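Gullside Workroom: The Big Desk Sort-Out

A gallery of small things, big surfaces and one very satisfying week

We finally did it! After months of saying "we really should go through the stationery," Ruoxi Liang and I blocked out a week, put the kettle on and went through every drawer, tin, tray and mystery envelope at Gullside. I had no idea how much I'd enjoy it. There is something lovely about finding a home for a thing as small as a paper clip (and then being able to find it again the next morning!).

The workroom is the long one at the back, with the good light. We share it between the two of us and whoever is in that month, so the supplies had drifted all over the place. Pens in the tea tin. Tape in with the postage. Ruoxi found a whole box of envelopes behind the Varnska shelf that we had both been rebuying since last July.

Our method was nothing fancy. Everything came out, got grouped with its relatives, and then went into one of 12 trays. If we couldn't name what something was for, it went in the Tan box by the door. The Tan box is tan, but it's also called Tan on the label, so we feel very organized saying it.

I'd like to put in a special word for binder clips, which have become my favorite thing in the room. They hold a stack of drawings flat, they close a bag of coffee, they keep a cable from sliding off the back of a desk. They come in a good plain black that goes with everything, and the wire handles fold down when you want the stack to lie neatly in a folder. I used to be a paper clip person. I'm not going back!
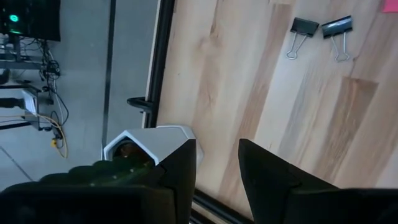

What size of binder clip should a small workroom keep on hand?

Mostly the middle sizes, with a few big ones for thick reports. Try the clip on the thickest stack you handle every week: it should open without a struggle and leave the top sheet unmarked. Tiny ones are sweet, but they tend to creep off anything thicker than a short letter.

Now for the wood, because I can't write about this room without going on about the wood. I love a tabletop with a bit of life in it, and ours has pale blond planks and honey-brown ones running side by side, with a darker amber streak that I always end up following with my finger when I'm on the phone. Small black clips look terrific on it, and they're easy to spot, too. For years I worked on a gray desk where every pencil and eraser simply vanished, so this still feels like a treat.

A few people asked how we look after wooden surfaces. We wipe them with a soft cloth that's barely damp, dry them right away, and keep mugs on coasters. Ruoxi is strict on coasters. She bought a set of 9 and knows where each of them is at any hour of the day.

Sticky notes got their own tray and their own rules. Pink is for "today," yellow is for "this week," and anything older than that goes in the notebook or in the recycling. I was sure I'd hate having rules for sticky notes, and I've become a complete convert. My handwriting has even improved, since a pink one now means I need to be able to read it before lunch!

Then there was the final count, which Ruoxi insisted on and I grumbled through until it got exciting. We had 98 binder clips in all sizes and 395 paper clips, a fair few of them bent. The bent ones are in a jar for whoever wants to make a chain. The clips live in the Porkadberg tray, second from the top, biggest at the back. Please put them back there if you borrow any. We will not chase you, but Ruoxi will look at the tray and sigh.

Still on our list: the drawer of adapters, the rolled posters, and the shelf of half-used notebooks that everyone feels too guilty to throw out. If you have a good way to store rolled paper so it doesn't end up crushed at one end, please write and tell us. We've tried a tall bin and a cardboard tube, and neither one has won us over yet.

Spare folders and a couple of desk trays are free to a good home. They're stacked by the workroom door, next to the Tan box, and you're welcome to take what you'll use. We'll keep them out until 24th March, and after that they go to the school down the road.

Words by Hongmei Yuan, sorting by Hongmei Yuan and Ruoxi Liang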